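Preguntas frecuentes sobre análisis de agua del grifo en casa

Última revisión: 4 abr 2019

Recibimos muchas consultas de gente que acaba de comprar un filtro, o que está a punto de comprarlo, y casi todas se parecen. Las contestamos aquí juntas. No vendemos filtros ni cobramos por recomendarlos, y quien busque una lista de los mejores se va a aburrir.

¿Necesito analizar el agua de mi casa?

Si vive en un edificio conectado a la red municipal y no nota nada raro, probablemente no. El agua de red ya se analiza y los resultados se pueden pedir al ayuntamiento o a la empresa suministradora. Otra cosa es un pozo, un depósito comunitario que lleva años sin limpiarse o una finca con tuberías antiguas. En esos casos sí, y mejor por un laboratorio que por un señor con maletín.

Vino un comercial, metió un aparato en un vaso y el agua se puso marrón. ¿Es grave?

Es teatro. El aparato hace pasar corriente por el agua y lo que tiñe el vaso sale en buena parte de los propios electrodos, que se deshacen. Cualquier agua con sales minerales hará lo mismo, incluida la embotellada. Pida que repitan la prueba con la botella que traigan ellos y observe cómo cambia la conversación.

¿Y el medidor de TDS? El mío marca un número altísimo.

Mide conductividad y la convierte en una estimación de sales disueltas. No distingue el calcio del plomo ni sabe nada de bacterias. Un número alto suele querer decir agua dura, molesta para la cafetera y poco más. Un número bajo tampoco garantiza nada, aunque en la caja aparezca una carita verde.

¿Sirven las tiras reactivas?

Para la dureza, el cloro y el pH, dan una idea. Las que prometen detectar 20 contaminantes de una sola vez nos merecen bastante menos confianza: los colores se parecen entre sí, la luz de la cocina no ayuda y el folleto rara vez indica el margen de error. Compramos el kit Pletadik y la tira nos dio dos lecturas distintas con agua de la misma jarra. Escribimos al fabricante y seguimos esperando.

¿Qué diferencia hay entre un kit y un laboratorio?

El precio, para empezar, y también el método. Un laboratorio serio trabaja con volúmenes medidos, recipientes limpios y un procedimiento escrito, y le dirá cuál es el límite de detección de cada parámetro. Si no se lo dice, pregúntelo. Si tampoco entonces se lo dice, busque otro. 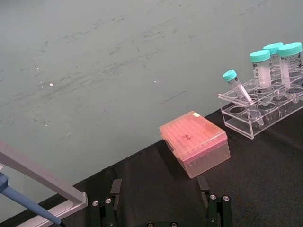
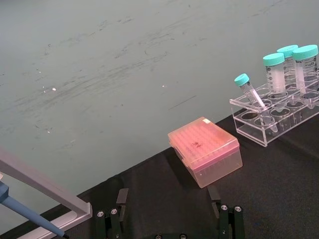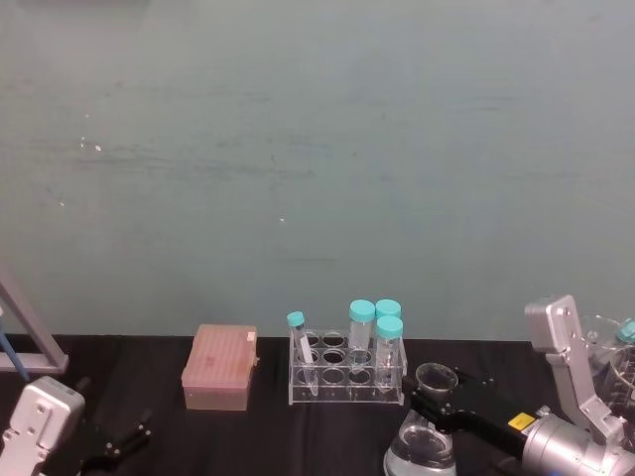

Material de laboratorio: una caja para puntas de pipeta en las dos primeras fotos y una caja parecida en la tercera.

Conviene saber además que la palabra «laboratorio» en un anuncio no compromete a mucho. Lo que hay que mirar es si está acreditado para los parámetros concretos que usted quiere analizar. Hay centros acreditados para microbiología que subcontratan los metales, y eso debería figurar en el informe.

¿Cómo tomo la muestra?

Como le indique el laboratorio, con el envase que le entregue el laboratorio. Un tarro de mermelada no vale, por mucho que lo haya hervido. Para metales a veces interesa la primera agua de la mañana, sin dejar correr el grifo; para bacterias se procede de otro modo. Si le dicen que da igual, desconfíe.

El filtro Hubmann de jarra dice que elimina «hasta el 30 %» de la cal. ¿Es mucho?

«Hasta» incluye el cero. Pregunte con qué agua de partida se hizo el ensayo, y si el cartucho estaba recién estrenado o llevaba semanas en uso. En el prospecto que nos mandó una lectora no constaba ninguna de las dos cosas.

¿Y los sistemas que «estructuran» el agua, como el Stadus?

Hemos leído el folleto entero. Habla de memoria, de vibración y de vórtices, y adjunta fotografías de cristales de hielo muy bonitas. No hemos encontrado un solo dato que se pueda comprobar.

¿Cada cuánto se cambia el cartucho?

Aproximadamente cada 4 semanas en una jarra de uso diario, aunque manda el manual de cada modelo. Un cartucho olvidado puede acabar siendo peor que no tener filtro, porque la humedad y el carbón usado son buen sitio para las bacterias.

¿Organizan ustedes análisis colectivos?

El grupo de consumo Pernulthorpe prepara uno para mayo, solo para viviendas con pozo. Hacen falta al menos 3 hogares de la misma zona para que el laboratorio aplique la tarifa reducida. Las inscripciones se hacen por correo, y no se admiten muestras ya recogidas.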